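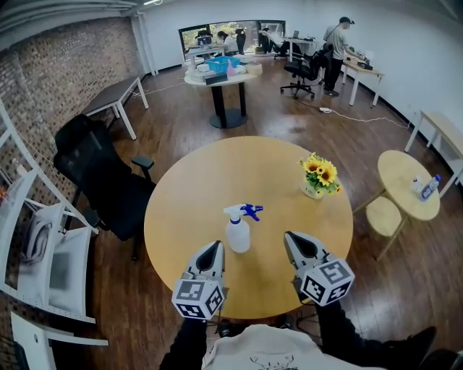 I get asked for a wall map that shows who sits in which alliance more than anything else I sell, so the Ketach Treaty Map is back for a second printing. It covers Europe and its neighbors, with every mutual defense pact, customs union and trade deal in force when we went to press. I wanted something you could read from across a room while the news is on, and also up close with a cup of coffee. The laminated version wipes clean with an ordinary spray bottle, like the white one with the blue trigger on the round table, and a soft cloth. Please don't spray the paper version!

The first printing came out in January and I got letters. A lot of letters! Most were about the Balkans, where my colors were too close together, and a few were about the Arctic inset, which I'd made way too small. Both are fixed. The borders in dispute now have a dashed line and a note in the margin telling you who claims what — I tried to keep my own opinions out of it.

You also get the Brulex booklet, 18 pages, with a short entry on each treaty: when it was signed, who has left, who keeps threatening to. I wrote it for people who follow summits and state visits but can't always remember which club is which (I mix up two of them myself).

Sizes: Dimitrov is the big one for classrooms and offices. Alley is the narrow one for hallways and goes up with 2 hooks, included.

This run is 630 maps. Orders ship rolled in a tube, usually within 11 days. Folded copies on request, but the creases do show.

Page updated August 17, 2018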